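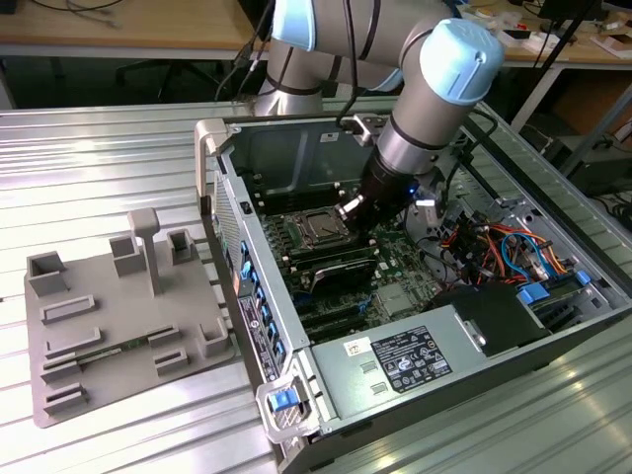
Ticket 676
Project: Laltar, student PC assembly cell
Team: Stutthorpe Robotics Club
Opened: Nov 19, 2023
Status: Open, workaround in use
Priority: Medium

Problem
The arm stops with a force limit fault when it seats a memory module. It happens on the slot farthest from the CPU socket. The near slots work. Pick from the fixture plate is fine.

Setup
Tower case on its side, side panel off. Printed fixture plate to the left of the case. Program is Zuccaro build 26. Force limit on the downward push was left at the value from August.

Log

Entry 1
Ran the insert on the far slot with the stock program. Fault on the first try. Module was sitting crooked, one end lower than the other. Backed the arm out by hand and checked the slot. No damage.

Entry 2
Moved the arm over the CPU socket to check the case position, as we use the socket as our reference point. X was good. Y was off by 2 mm. The case had shifted on the ribbed surface. Pushed it back and taught the point again.

Entry 3
Far slot again, fault again, but later in the push. So the shift was part of it. Near slots still pass.

Entry 4
Checked the cables on the arm. They pull a little when the wrist turns toward the far slot. Retied them with more slack. Ran it at full speed and got the same fault.

Entry 5
Dropped push speed from 100 percent to 26 percent. Far slot seated. Repeated it with the same module and it seated again.

Workaround
Use the slow push on the far slot only. The setting is in the Flavent config file under insert_speed. Don't raise the force limit.

Still to do
- Print stops to hold the case so it can't slide
- Check the wrist angle at the far slot
- Run all slots in order at the slow speed and attach the force plots to this ticket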